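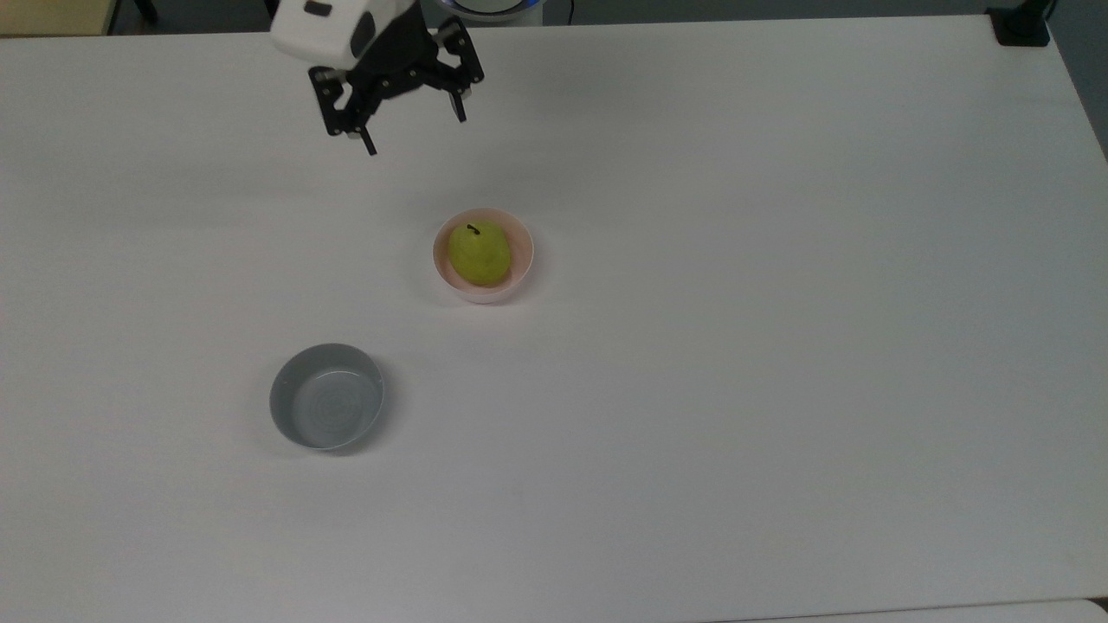
I have now eaten breakfast out of the same bowl for most of a year, and I'm still happy about it, so it's time I wrote a proper review of the Sollside everyday set. I bought mine from the kitchen shop in Parnton, the narrow one next to the shoe repair place, after picking up and putting down nearly everything on the shelf. I'd gone in for a sieve.

The set comes with three bowls that nest: a small one for nuts or dips, a middle one that's right for cereal or soup, and a big wide one that Sollside calls a "supper bowl." I love that name, and I love the bowl even more. You can get a full plate of pasta in it with salad on the side and nothing goes over the edge. I eat on the couch a lot (no apologies) and a wide bowl with a bit of a wall to it beats a plate every single time.

Let me start with the shape, because that's what sold me. The sides go up at a gentle curve and then straighten out right near the rim, so when you chase the last bit of rice with a fork it has something to push against. My old bowls were the flared kind, like a flower pot saucer, and the last spoonful of anything ended up on my shirt. The curve on these also means a spoon gets everywhere. There's no sharp corner at the bottom where oatmeal turns to cement.

The weight is good too. They're stoneware, so they aren't light, but the middle bowl sits in one hand easily and the foot on the bottom stays cool enough to hold when the soup is hot. The supper bowl is a two-hander when it's full. If your wrists give you trouble, I'd go pick one up in person before ordering.
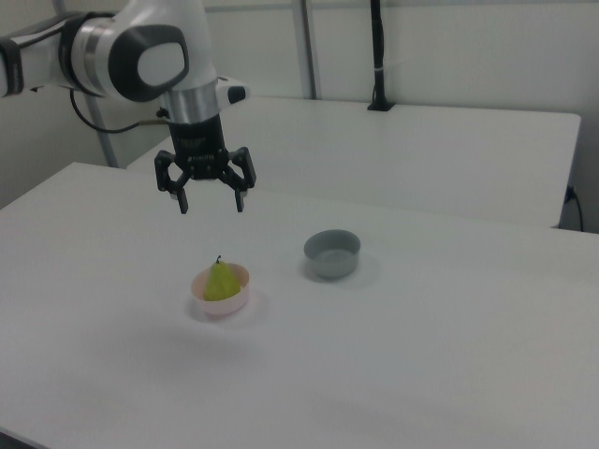 Color is where I dithered the longest. Sollside does five or six glazes, and on their site they all look a little flatter than they are. I went with the one they call Oat, a warm off-white with tiny specks, and then went back in October for a second set in the dark green. Food looks great in both! Tomato soup in the green one is a real pleasure on a gray evening. The Oat shows coffee and turmeric if you let it sit overnight, though it's always come off for me with baking soda and a bit of rubbing. The green hides everything, including the bits you missed when you were washing up, so check it under a good light.

Now, the dishwasher. The tag says dishwasher safe, and I've run mine through pretty much daily with no crazing and no dull patches. What I will say is that the supper bowl is a pain to load. It's too wide for the tines on my bottom rack, so it has to lean, and when it leans it blocks the spray arm unless you get the angle just so. I wash that one by hand about half the time. The middle and small ones fit fine on top.

Microwave: fine for leftovers. The rim gets hot on the longer settings, hotter than the foot, so grab it low. I haven't put them in the oven and the tag says not to, which is a shame, as the big one would make a beautiful crumble dish. Sollside, if you're reading, please make an oven version. I would buy it the same day.

I did chip one. I knocked the small bowl against the tap and lost a flake off the rim the size of a sesame seed. Under the glaze the clay is a sandy brown, so it shows more on the Oat than it would on the green. I sanded it with the fine side of a nail file and it now holds earrings on my dresser.

For comparison, I've also lived with two other sets. The Satitz bowls were my old daily ones, and they're cheaper and much thinner. They stack lower, so if you have one short shelf for everything they might suit you better, but mine got gray scratch marks from the cutlery in the first few months and I never found anything that got them all off. The Falcão ones are gorgeous, hand-finished, every one a tiny bit different, and I was given a pair as a present. I use them for guests. They wobble when stacked more than two high and the outside is unglazed, so it picks up every greasy fingerprint. Lovely for olives on a table. For breakfast before work, no.

I paid $17 for the middle bowl when I bought an extra, and the supper bowl was $18, so there's hardly any gap for a lot more bowl. If you only want to try one, get the supper bowl. You'll use it for salads, noodles, popcorn, rising a small batch of dough, and for the fruit that doesn't fit in the fruit bowl. Mine spent most of the summer full of peaches.

A few smaller things, since people asked after my last kitchen post. The nesting is snug but they don't stick together. The glaze feels smooth with a spoon — none of that squeaky, chalky feeling that sets my teeth on edge. The foot is sanded and hasn't scratched my table, though I'd lift rather than drag on anything you're fond of. They came wrapped in paper with no plastic at all, and the box was sturdy enough that I kept it for Christmas ornaments. There are no lids, and I do wish there were. A plate on top works in the fridge.

Would I buy them again? I already did, and I'm eyeing a third set in the blue for my sister's new place. She has been eating cereal out of a measuring jug since she moved in.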